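The ferry to Stisutholm left at six in the morning, and I was so afraid of missing it that I slept in my coat. I was nineteen and I'd been hired to ring a bell! A real one, in a real tower, on an island I'd only ever seen on the back of a biscuit tin.

My aunt thought it was a terrible idea. She had worked in Mandach her whole life, in the same post office, and she believed islands were for birds. But she packed me a cheese pie anyway, wrapped in two dish towels, and I ate the whole thing before we were out of the harbor.

Oh, that crossing. The water was green, then black, then green again, and the wind smelled of salt and diesel and somebody's oranges. I stood at the rail until my ears ached. When the island came up out of the fog I cheered out loud, and an old woman beside me laughed and cheered too.

The tower had 237 steps. I know because the bell keeper made me say the number before she'd give me the key. "You'll want to know when to stop being hopeful," she said. She was a broad, cheerful person with paint on her boots, and she went up ahead of me singing the whole way, while I hung on to the rope and wheezed.

And then the bell! It was called Maurya, and it was bigger than my aunt's kitchen. It was green down one side where the rain got in, and when I put my hand flat on it I could feel it humming, just from the wind. I asked if it always did that. "She talks in her sleep," said the keeper.

My room was at the bottom, behind the rope store. I lay on my back that first night with my legs twitching and looked up, and I was so happy I couldn't close my eyes.

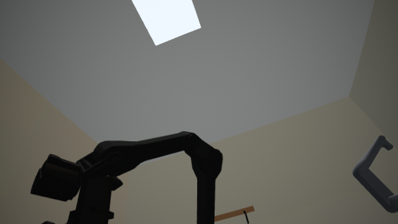
*A small room, a gray ceiling and one bright light.*

At 30 minutes before dawn the keeper banged on my door. It was May and there was still frost on the steps. I climbed in the dark with one hand on the wall, up past the owl's window, up past the place where someone had scratched BRORNORA into the stone with a nail (a boat, the keeper told me later, and a very good one).

She put the rope in my hands and stepped back.

I pulled. Nothing. I pulled again with my knees bent, the way she'd shown me, and far above me something enormous leaned over and thought about it – and then the sound came down through the rope and my arms and my teeth, and every gull on Stisutholm went up at once.

I was laughing so hard I nearly let go.

"Again," shouted the keeper. "They're not all awake yet!"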